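Community Help > Robot learning > Evaluation and reporting

How do I score partial grasps when comparing two policies?

Posted by Arlindo Aguiar, August 2025

I'm writing up a comparison between two policies for a fruit-into-tray task and I've got stuck on the scoring. The hand has to take a named item off the table and put it in the white tray at the side. Policy A was trained on 225 teleoperated demonstrations. Policy B had the same demonstrations plus 566 short clips in which the hand closes on something and lets go again without any transport. We call the second method Talus in the draft.

If I count only completed transfers, the two policies come out almost level. If I watch them, they aren't the same at all. B gets to a sensible hand position nearly every time and then loses the item on the lift. A either does the whole thing or goes to the wrong place from the start. A plain success rate hides this, and a reviewer on our last paper (June) complained that we only gave one number. 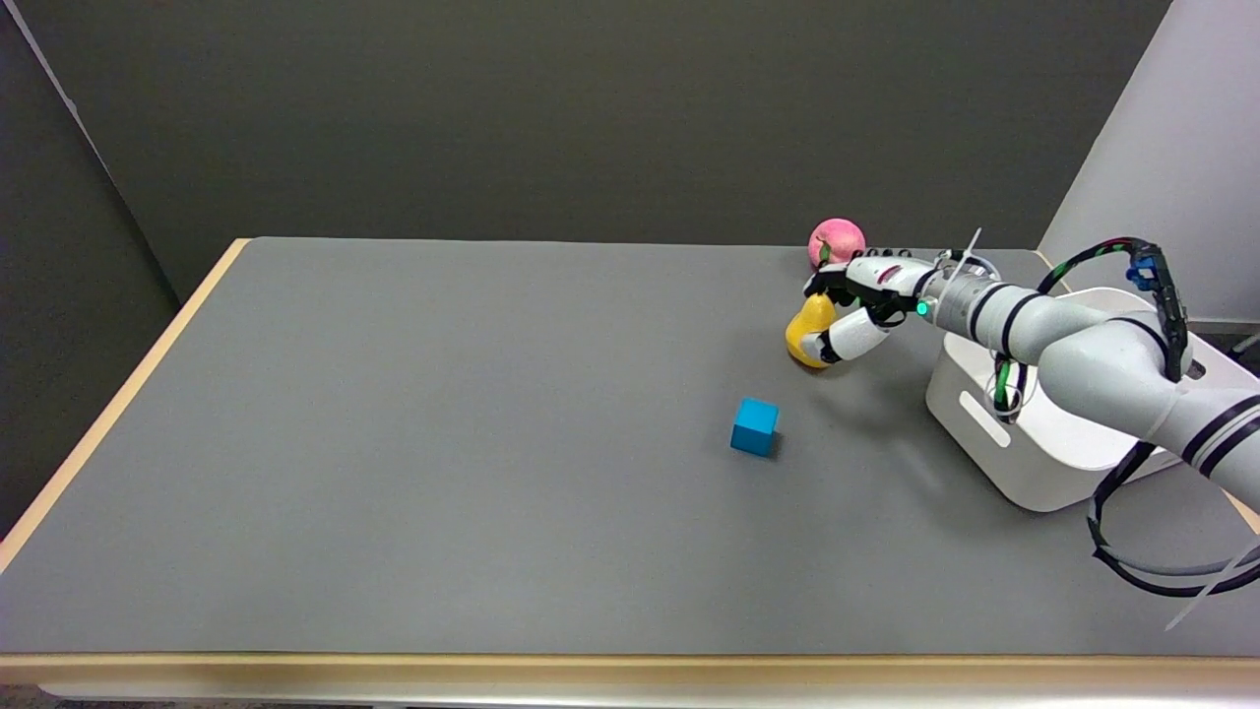 My main trouble is deciding where one stage stops and the next begins. I had "reach", "contact", "grasp", "lift" and "release" as stages, but reach and contact run into each other. Take the pear. The black fingers are over the top of it and the tip of the thumb is at its lower right side, touching or very nearly touching. One of my two labellers would call that contact and the other would call it reach, and from the head view I can't say which of them is right. The peach is just behind the fingers as well, so I also have to decide whether being that close to the wrong item should cost anything.

The hand has no touch sensing. I do have joint positions and motor current for every trial, logged at the same rate as the head camera. Trials have a fixed time limit and the objects go back to marked positions between runs.

Things I've thought of:

Drop contact as a stage and go straight from reach to grasp.
Use motor current to decide contact and ignore the pictures.
Keep all the stages and report how often the labellers disagree.

Has anyone had one of these through review? I'd also like to know how many trials per item people think is enough. I have 12 at the moment for each item and each policy.

Mieke Van Wijk

I'd drop contact. We had the same stages in the Ueda comparison and it was the only one our labellers couldn't agree on. The others were fine after a short practice round.

What we ended up with was a score with four levels:

0: hand never gets to the named item
1: hand gets to the named item and begins to close
2: item is clear of the table
3: item is in the tray and the hand has let go

Level 1 needs a rule that can be checked without anyone's opinion. Ours was that the finger joints had to pass a set closing angle while the palm was inside a set distance of the item's start position. You have the joint positions, so you can work that out from the log. We took the palm distance from forward kinematics and the item position from the marks on the mat. It isn't exact if the item gets pushed first, but it's the same error for both policies.

Level 2 you can do by eye. Use the side camera if you have one, as a hand coming down over the top covers a lot of what you want to see from the head.

On the wrong item, keep that out of the score. Put it in a separate column, yes or no, and give the count for each policy. If you take points off for it, nobody reading the table can tell a weak grasp from a wrong target, and those are the two things you say differ between A and B.

Please don't average the levels and print the mean by itself. The steps between them aren't equal. Show how many trials ended at each level as a stacked bar, one bar per policy per item. Your point about B losing things on the lift will be plain from that without any extra text.

One more thing, on the start of the trial. Fix the arm pose as well as the object positions and put a picture of it in the appendix. We were asked for this and had to go back and find one. Something like this from our shared rig is all you need:
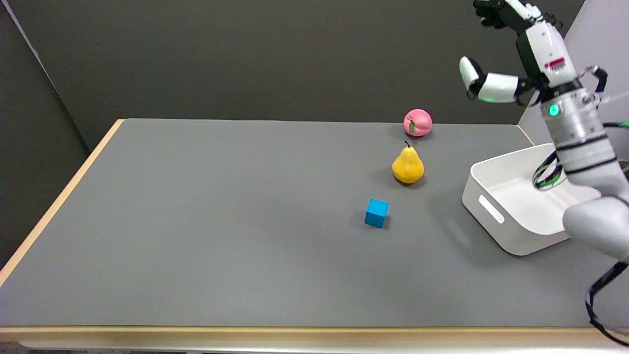 Hand raised over the table, with the peach, pear and blue cube set apart on the mat and the tray empty.

If the items are set out with clear gaps like that, your wrong-item column means something. If they're bunched up, say so in the caption, as a reader will otherwise assume a fair amount of space.

Twelve per item is thin. I wouldn't claim a difference on a single item from that. Pool the items for the main comparison and put the per-item bars in as supporting material.

Jasper Geerts

just use motor current. set a threshold and anything over it is contact. we do this at Closero and it works ok

Mieke Van Wijk (comment on Jasper Geerts)

Does that hold up for fast closing? We saw current go up from the acceleration of the fingers with nothing in the hand.

Jasper Geerts (comment)

depends on the hand. ours closes slowly. you can run it on empty air a few times and take that off

Arnaldo Mendes

Mostly agree with Mieke, but I'd keep the disagreement figure even if you drop the contact stage. Have both labellers do every trial for level 2 and level 3, without being told which policy it was, and give the agreement in one sentence in the methods. Shuffle the files first. If the file names have the policy in them, the labelling isn't blind, and this gets missed a lot.

For the trial count, run the policies in alternation. Don't do all of A in the morning and all of B after lunch. Cables shift, the hand warms up and the tendons or gears behave a bit differently. With alternating trials you can compare them in pairs, which gets more out of a small number of runs than two separate blocks would.

Also write down what you do with a trial that's stopped by hand. We had several on the Stusstead bench where the operator hit stop when the forearm got close to the tray wall. Those were left out at first and it made one policy look better than it was. They should count as whatever level had been reached at the stop.

Arlindo Aguiar (comment on Mieke Van Wijk)

Thanks, going with the four levels and the separate column. The closing angle rule runs on the old logs without any changes, so I can rescore the trials I have. I'll add more per item and alternate them as Arnaldo says. Stopped trials were being left out here too, so those go back in.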